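The Wednesday Grippers

By the time Azra Golob got the second gripper bolted on, the building had gone quiet enough that she could hear the controller fan change its mind about how fast it wanted to spin. She loved that sound. She loved the whole business – the little click of the tool flange seating, the four screws going in crosswise, the moment when the status light stopped sulking and turned green.

"Triston or Pendomen?" Vasilis Leka asked from behind his monitor.

"Pendomen. The Triston's on the shelf, thinking about what it did."

What the Triston had done, that afternoon, was crush a paper cup in front of Nataša Obradović, who signed for things. It had done it slowly and with great confidence. Nataša had looked at the cup, then at the Triston, then at the two of them, and said that Hirkcombe wanted an answer by the end of the week and she would like it to be an answer with numbers in it.

So they were getting numbers. The plan was 192 grasps for each gripper, same arm, same table, same sixteen objects in the same order, and whoever was awake at the end could make the chart.

"Ready when you are," Vasilis said. He had the wrist camera feed up on the big screen and was eating crackers out of the sleeve.

Azra slid into the chair with the hand controller. She had been driving arms for six years and it still gave her a small thrill, the way the machine leaned in when you leaned in. She took the Pendomen down toward the table, opened it as wide as it would go, and held it there.

"Oh, that's nice," she said. "That's so smooth! Did you see that?"

"I saw it go down."

"But did you see how it went down?"

He hadn't, of course. You had to have your hands on it. The Triston was quick and strong and it moved like somebody closing a car trunk. The Pendomen had a kind of hush in it. When she eased off, it eased off with her, and when she stopped, it stopped, with none of that tiny bounce at the end that had been driving her up the wall since Monday's setup. 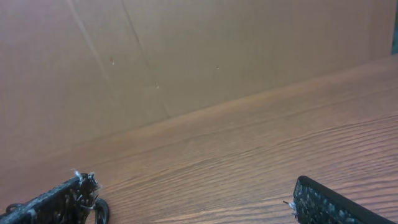
"Start with the sponge," Vasilis said.

"Everybody starts with the sponge. A sponge wants to be picked up. Give me the washer."

He laughed and reached around to set the washer down on its mark. It was a flat steel thing, thin as a coin, and the Triston had needed five tries to get a fingertip under it. Azra brought the arm in low, tipped the wrist a hair, and felt for the edge. She missed. She came back, lower this time, and the washer stood up on its rim like a dog that had heard its name, and the fingers closed.

"Second try," she said.

"Second try," Vasilis repeated, typing. "Force?"

"You tell me."

"28 percent." He stopped chewing. "The other one was at 40 when it dropped it."

They looked at each other over the top of the monitor. It was one washer. They both knew it was one washer. But she could feel herself grinning, and she let it happen.

They worked through the list. The tape roll was easy. The spoon was easy if you took it by the neck and miserable anywhere else. The egg was rubber, from a toy kitchen that had belonged to Vasilis's daughter, and it squirted out sideways on the first three attempts and rolled under the bench, where he had to go after it with a ruler. By half past nine they had a rhythm, her calling the grasp, him calling the number back, the crackers going down steadily between the two of them.

Somewhere past the hundredth grasp the picture froze.

"No, no, no," said Vasilis.

"Camera or controller?"

"Camera. No – controller. The camera's fine, it's waiting for a clock." He pushed his glasses up into his hair. "It's the Dumitrescu box again. It drops a beat and then everything behind it stands around with its hands in its pockets."

Azra let go of the controls and rolled her shoulders. The arm hung where she had left it, perfectly still and a little smug. She thought about the old controller, the ugly one with the cracked display, which Edin Kovačević had built before he moved up to the Hirkcombe site and which was at that moment holding a door open down the hall.

"Don't say it," said Vasilis.

"I didn't say anything."

"You're looking at the door."

It took them forty minutes to swap it in. One of the cables was short, so the ugly controller had to sit on an upturned bin, and its display showed the left half of every word. But when Vasilis brought the feed back up the picture was alive again, and when Azra moved her hand the arm moved with it, so close behind that it felt like nothing at all was in between.

"Oh, Edin," she said out loud. "You absolute genius."

"Do we start the count over?"

She groaned. Different controller, different test. Any honest person would start the count over, and then they would have to put the Triston back on and run that again too, all 192 of it, cup and everything. It was ten past ten. The crackers were gone.

"What if it was never the gripper?" Vasilis said slowly. "That bounce. What if it was the box the whole time?"

Azra turned around in her chair and looked at the Triston on its shelf. She had called it some terrible names that week. She got up, took the hex key out of her back pocket, and went to get it down.

"You put the coffee on," she said. "And find me another paper cup."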